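Minutes – Hatholm bench group, April, 3 p.m.
Present: Aliki Sfakianakis, Spyros Vrettos, Iraklis Raptis, Birutė Kivi. Apologies from Iraklis Vrettos.
I'm writing these up from my own scribbles, so shout if I got you wrong! 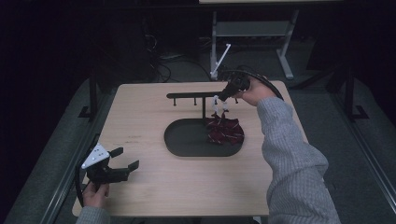
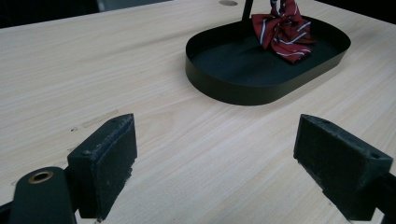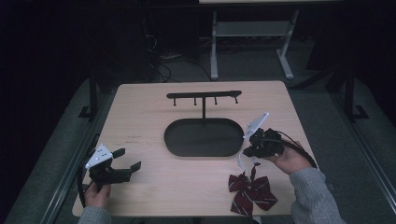 1. Dropped grips. Spyros went first, with the slipping fault on the handheld grippers. The log shows 74 drops in the last 400 picks, far more than any of us guessed (I had money on 20, oops). He thinks it's the pads. We had a good look at the close-up over the tray, and the edges are scuffed and frayed, with pale bits of debris stuck along the rim – so yes, I'm with Spyros. Birutė isn't sold. She says a worn pad should slip on everything, and her drops are nearly all on smooth cloth. Raptis wants new pads on one gripper only, so we can compare. Agreed, after some grumbling.

2. Cable snag. My item. Last week a cable caught on the table corner and yanked the gripper out of my hand. No injury, one very loud word. Birutė will ask Economou about cable clips. Until then, stop if you feel a tug, and don't pull back!

3. Money. Asar quoted 1,845 for a full pad and finger set. Too much, we all said. Spyros will ask for pads alone.

4. Nisville demo. Stays on hold until item 1 is sorted.

Closed at 4:10. Raptis still has the small hex keys – please bring them back.

Aliki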